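How Does a Basket Hold Together?
by Reiko Tsuji

Look around your home and you will probably find a basket somewhere. Maybe it holds bread, or socks, or your grandmother's wool. Most baskets have no nails and often no glue. So why do they not fall to pieces when you lift them?

The answer is weaving. To weave means to pass one thing over and under another, again and again. Try it with your fingers. Put the fingers of your left hand between the fingers of your right hand, and pull gently. They rub against each other and do not slide easily. This rubbing is called friction, and it is the basket maker's best helper. 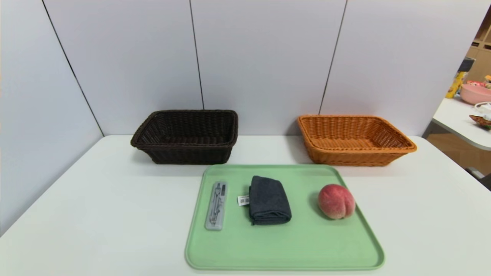
Every woven basket has two kinds of strands. The strong ones that stand up are called stakes. The thinner ones that travel round and round are called weavers. The weaver goes in front of one stake, behind the next one, in front of the next, and so on. In the following row it does the opposite. Each row locks the row under it.

Many baskets are made from willow. Willow is a tree which likes wet ground, and its young branches are long and thin. They are cut in winter, when the leaves have fallen. A dry branch breaks if you bend it, so the maker puts it in water first. Some branches must stay in the water for many days! After that they bend like a thick string.

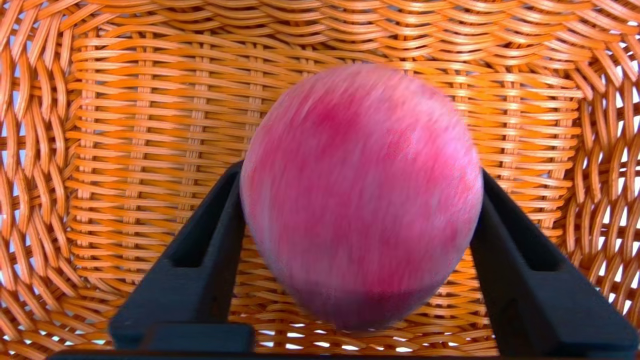
The bottom is made first. Then the stakes are bent upwards and the sides begin to grow. If the maker pulls the weavers tight, the basket becomes narrow. If the maker lets the stakes lean out, it becomes wide at the top. At the end the stakes are folded down and tucked into each other to make the rim. When the branches dry, they become stiff again and keep their new shape.

Do you know the word "wicker"? Many people think it is a plant. In fact it is the name for things woven in this way, and they can be of willow, cane, reed or even paper. 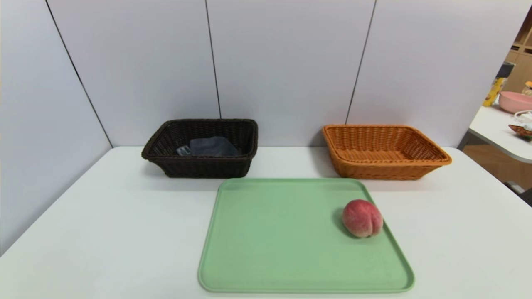

A thick rim on a dark brown wicker basket.

Now make a small one yourself. You need a paper cup, scissors and some wool. Cut 9 slits from the top of the cup almost to the bottom. Tie the wool to one strip and weave in front, behind, in front, behind. It is important that the number of strips is odd. Try another cup with 12 strips and see what happens in the second row.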